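The Fruit Shift

I'd been on the grading line at Bolthorpe for 169 days when they took my stool away. It was a perfectly good stool! Green seat, a bit of tape where the foam came out, and it had moulded itself to me in a way I'm not going to go into. A lad from Skirkero carried it off under one arm and left a box with a handle on it where the stool had been.

"You won't be sitting any more," said Fung-ping Tu, who was my supervisor then and still is, in a way. "You'll be going to people's homes."

So that was how I learned. The arms were coming to do the line, three to start with, and what the arms needed before they could do the line was somebody to show them how a hand goes round an orange. Hundreds of times over, on different tables, in different light, with different rubbish in the background. Skirkero called it demonstration work. My mum called it playing shops.

They paired me with Čestmír Zelenák from packing, who had never said more than good morning to me in his life. We got a bag of fruit each from stores and a sheet with the layouts on it. Layout seven was the plate one. You put the plate down, you put the fruit in front, and then you picked every piece up and put it on the plate, and took it all off again, and moved the orange a bit.

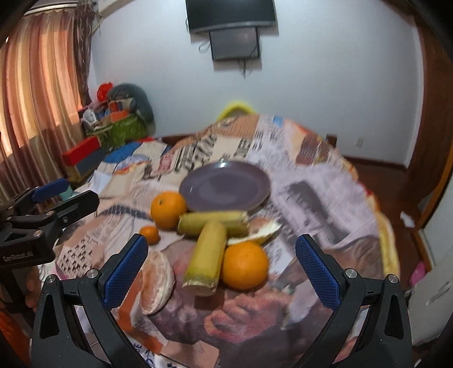
Layout seven, with both of us on grippers and the plate still to fill.

Oranges I could do in my sleep. I'd been handling them since June, and the blue pads took to the peel nicely once you stopped squeezing like you were wringing out a flannel. The long pieces were murder. Čestmír got very quiet over those, and then he'd say something in Czech and go at it from the other side, and when I asked Fung-ping if we should do those ones again she said no, leave the bad ones in, they learn from those as well. I thought about that on the bus. Eleven years my nan worked in that shed and I don't think anyone ever told her to leave the bad ones in.

We had a name for the thing we were teaching, by the way. On the paperwork it was Hindatura, which sounds like a cough sweet, so we called it Mok after the dog that used to sleep in the loading bay. "Mok won't like that," Čestmír would say, if I put a mandarin down too close to something. Or we'd get a clean run, all of it up and over and on the plate, and he'd say "Good boy" to the gripper, quite seriously.

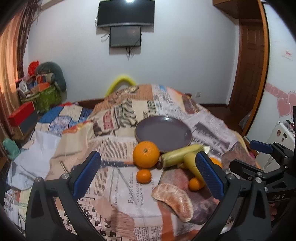 The money was better, I'll give them that. And my back stopped hurting, and I got to see people's curtains. But I missed the noise. On the line you could shout something down to the far end and get an answer ten minutes later, when you'd forgotten the question. In somebody's room it's the two of you and the click of the handle, and you start to hear yourself breathe. I knew how Čestmír took his tea and what he thought of his brother-in-law, and I didn't know who'd had a baby on lates.

Then on February 17, 2026 they switched the arms on and had us all in to watch. There was cake. The first arm went out over the belt, stopped above an orange and gave this little dip to the left before it closed, and I went hot all over, because that's me. I do that! I've always done that, it's from years of a bad wrist, and I'd never once noticed until I saw it coming out of a machine.

Čestmír leaned over. "It has your wrist," he said.

"Has it got anything of yours?"

He watched it do a few more. It went for a mandarin, missed, backed off and came round from the other side.

"Yes," he said, and went to get some cake.

I found my stool that afternoon, as it happens. It was in the Skirkero office with a printer on it. I moved the printer on to the floor and sat down for a bit, and Fung-ping came past the door and saw me, and she put the new sheet on my knee. Bananas, mostly.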